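Can a machine do your chores yet? I went to find out

I have hated folding fitted sheets for my whole adult life, so when I heard that the people at Geltero were letting visitors look around on Saturday, I was there before the coffee was ready. My question was a simple one. Can any of these things do a load of laundry, wipe a table or restock a shelf without somebody standing over them?

Short answer: sort of, sometimes, and very slowly!

Geltero is working on two kinds of jobs. One is the stuff we all do at home (dishes, towels, putting things back where they live) and the other is shop work, mostly stocking and tidying for Fuddale, the discount chain with the store out by the bus depot. Ilse De Haan, who runs the training side, told me the shop jobs are further along. Boxes come in the same sizes every week and shelves stay put. My kitchen, I had to admit, does not work like that.

On their shelf-filling test the machine got 86 out of 100 items into the right spot last month. I thought that sounded great until Ilse pointed out that a store worker who dropped or misplaced 14 things in every hundred would be getting a talk from the manager. Towels are harder. The best run so far took around 30 minutes for a small basket, and I can beat that with the TV on.

What surprised me was how much of the work is still done by people. They carry grippers by hand and go through ordinary chores with them, over and over, so the software has something to learn from. Jasper Van den Broek has done more than 200 table settings this way and says he now lines up the forks at home without thinking about it. He let me have a go with a mug. I got it onto the saucer on my third try, and my wrist was sore on the drive home - these things take some getting used to.

So when do I get one? Ilse wouldn't give me a year, and I did ask twice. She thinks Fuddale could have a machine doing night stocking in one store fairly soon, with a person on shift to fix the mistakes. Homes will take longer. Stairs, pets, kids, the drawer that sticks - all of that is still on the list.

The next visitor day is in January and you can sign up at the front desk. I'm going back to see if the towels get any faster. The fitted sheet, I'm told, hasn't been tried. 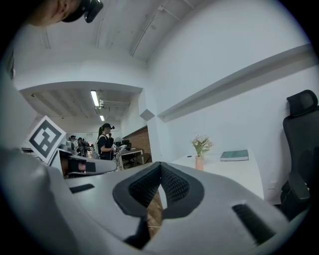 Hand-held grippers at work at Geltero, with flowers and a green book on the table by the wall.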